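Floral Design Basics, Akley Evening Program
Handout 3: Permanent Stems and the Hand-Tied Bunch
Class size 18, session length 40 minutes, coffee not included

Read before you come in. The reading takes less time than finding parking behind the Gezer building, and you can do both at once if someone else drives.

We use artificial flowers for the first half of the course. Students sometimes feel cheated by this. They signed up for dew and fragrance and they get fabric and a faint smell of cardboard box. But a fabric rose will put up with being dropped, re-cut, bent and insulted for an entire term, and the real ones won't last through your first spiral. You'll meet real ones in November, and you'll miss these.
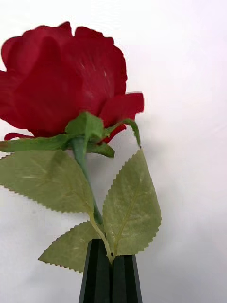 Judging an artificial stem starts at the back of the flower, where the maker hoped you wouldn't look. Turn the head sideways and check what's going on under the bloom. Cheap ones have a plastic cup and nothing else. Better ones give you sepals, and the best sepals disagree with each other: one lying out flat, one pressed up against the petals, one curling away like a hook. Leaves should have teeth along the edge and a vein you can find. Petals should ruffle a little. If every petal matches, you've bought a cabbage.

Terms for this session

Head: the bloom, including everything that holds it on.
Binding point: where all the stems cross and where the tie will go. Also where your hand cramps.
Collar: foliage set below the heads to hide your mistakes.
Face: the side the customer sees. A hand-tied bunch is supposed to look good from every side, so in theory it has no face. In practice it has one and you should know which.

Hold the bunch upright by the stems, just below the heads, and keep the grip light. Most beginners strangle it. A tight grip locks the stems parallel, and then you're holding a broom.

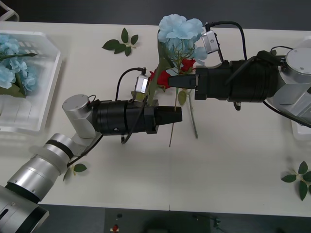
Last term's feedback form included a complaint that "just below the heads" is too high, and that at the Oner workshop they teach you to hold a full hand lower. Fair enough. A lower grip gives a wider, looser bunch and suits long stems. For a small bunch of roses I still want you up high, where you can feel each head settle. Try both and keep the one that looks less like an accident.

Adding stems: each new one goes in at the same slant as the last, then you give the bunch a slight turn. Same slant, same direction, every time. If you lose track, take it apart. Pushing on regardless has never rescued anything, though every group tests it.

Laying out comes before any of this. Spread the flowers over the middle of the table where you can see what you have, and lift them one at a time by the upper stem. Never drag one out from under the pile by its head – the heads on the Brenus stems pull off, and gluing them back is its own course.
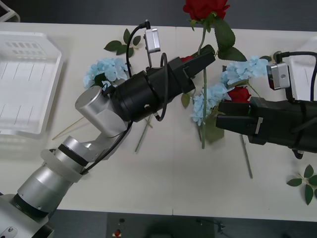
Course tutor, Akley Evening Program

Homework: one bunch, tied, no more than 20 stems. Stand it on the table without a vase. If it falls over, cut the ends level and try again – if it still falls over, your spiral is to blame and the scissors can't help you. Bring it next session either way. The fallen ones are more useful to talk about.

Return all borrowed stems to the box by type. "Assorted" is not a type.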